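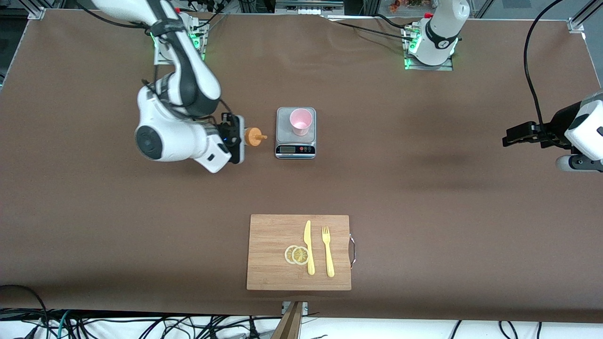 本页最后更新：11月

3.2 称量条件与容器皮重

家庭烘焙配方中的液体用量常以“杯”为单位，换算成克数后的偏差主要来自两处：容器本身的皮重，以及倒入时液面高度的判断。本节讨论前者，液面判断见3.3节。

图2 台面上的电子厨房秤与粉色塑料杯。秤体为银色，方形不锈钢秤盘，杯口朝上置于盘上。

问卷在Kiltau和Altstead两地发放，共回收有效答卷289份。受访者需写明家中是否有厨房秤、称量液体时是否去皮，以及最近一次按配方制作面团时使用的容器。两地答卷在容器材质上差别明显：Kiltau的受访者多用玻璃量杯，Altstead的受访者多用塑料杯或搪瓷杯，后两类容器大多没有刻度。

称量试验以水和全脂牛奶为对象，目标量为300克，每种容器重复称量3次。操作顺序固定：开机，待示数归零，放上空杯，记录皮重，去皮，再倒入液体。倒入过程不中断，示数稳定后读取。室温和液体温度逐次登记，列于附录B。总重上限定为800克，超出者换用较小的容器重做，原记录保留但不进入统计。

皮重的影响在轻容器上容易被忽视。部分受访者认为塑料杯“没有分量”，因而直接放杯倒液，不做去皮。对于用量较大的主液体，这一误差在成品中不易察觉；用量较小的酵母水或糖浆则不同，杯重可占读数的相当一部分，面团含水量随之偏低。Nevosov配方集在每道配方前注明“先去皮”，Wijesinghe配方集只给出杯数，两者的使用者在去皮习惯上的差异将在第4节比较。

另有一类误差与秤的自动关机有关。若放杯后间隔过长，部分机型会关机，重新开机时以带杯状态归零，读数仍然可用；但若此时操作者取下杯子再放回，就需留意示数是否出现负值。问卷没有涉及这一情形，试验中遇到时按作废处理，并从空秤状态重新开始。

容器残留未单独校正。牛奶倒出后杯壁挂液较水为多，因此本文所有用量均指倒入容器的质量，与最终进入面盆的质量有所区别。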